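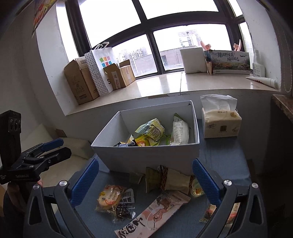
Otuddale completes first packing set with hand-held grippers

Sotmont, May 15, 2024. Otuddale has completed the first set of recorded examples for its Gumasel learning system, which is being trained to move small packaged goods between a table and an open box. The set holds 2,107 examples, recorded by 39 operators working with hand-held grippers fitted with cameras.

Wrapped snacks make up most of the goods. Clear film, crimped ends and shiny bags change appearance under daylight, and sessions were therefore held beside windows as well as under lamps. Box position and the order of picking were left to the operator.

Each example covers one item, from approach to release. Examples in which the item was dropped are kept and labelled separately.

"Soft packs deform when the finger pads close, and the system needs many instances of that," said Nivaldo Seixas, who leads data collection at Otuddale. "Rigid cartons were the smaller part of the work."

Recording began in April at two sites. Labelling is carried out by Kamath. A second set, covering bottles and tubes, is in preparation.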